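Grerkgate Student Engineering Reports
Posted 20 Sep 2019 by the Endau project group

Equipment Plan and Budget for a Two-Gripper Garment Handling Study

1. Purpose

The Endau project will study how soft goods can be picked up, spread and folded with parallel two-finger grippers. This report covers the purchasing side only: what has to be bought, what can be shared with other groups, and in which order the money should be spent. The control software and the training method are treated in a separate report.

The department allows each group a fixed sum of $465 for parts and consumables. Computers, benches and printers are shared and are not charged to the group. Anything above the sum has to be requested in writing before November.

2. Requirements

The work needs two hand-held grippers, one per hand, each with a camera looking along the fingers. One gripper is enough to lift a garment but gives poor control when a sleeve or hem has to be held flat while the other side is moved. The finger pads are the part we expect to replace most often. They should be soft enough to hold a single layer of knit and should come off with hand tools.

The garments should cover several weights and surfaces. Thick knits are included on purpose. They bunch up between the fingers, and their edges are harder to find than those of a woven shirt. Recording is planned in furnished rooms as well as in the lab, so nothing in the kit may depend on a bench, a fixed mount or controlled lighting.
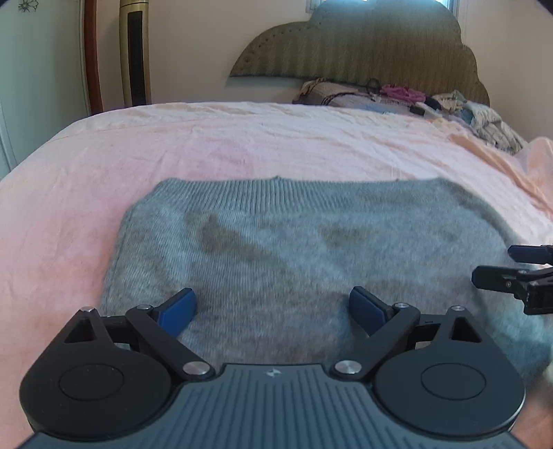

Figure 1. Gray knitted sweater on a bed, seen from the camera on one gripper. The blue finger pads are open over the fabric; part of a second gripper is at right.

The ribbed band is the preferred grasp area for this type of garment. Pad width was therefore compared with the width of typical ribbing before the pad material was chosen. Wider pads were considered and dropped, as they would also need a longer linkage.

3. Cost

Gripper hardware, two units, Gaber parts kit: $228
Spare finger pads, pins and screws: $46
Cameras: on loan from the department, no charge
Memory cards and cables: $52
Garments, secondhand, 14 pieces: $70
Carrying case: $31
Total: $427

This leaves $38 unassigned. We recommend holding it for pads and pivot hardware until the first recording block is finished. Shipping is included in the kit price. The case was moved up the list after the decision to work off site.

4. Order of purchase

The parts kit is ordered first. Its delivery time is 10 working days and assembly cannot start without it. Spares go on the same order to avoid a second shipping charge. Garments are bought locally in Flidville and can wait until both grippers have been assembled and checked.

5. Open points

Pad life is not known. The supplier gives no figure, and the budget for spares is an estimate. A log sheet will be kept for each pad, with the date fitted and the reason for removal. If the loaned cameras are recalled, the remaining money will not cover replacements, and a written request will be needed.

Related reports
Drawer Opening Fixture: Parts List and Cost
Shared Printer Use by Project Groups
Endau Software Report, Part 1

Contact the Grerkgate report desk | Copyright 2019 Grerkgate | Back to top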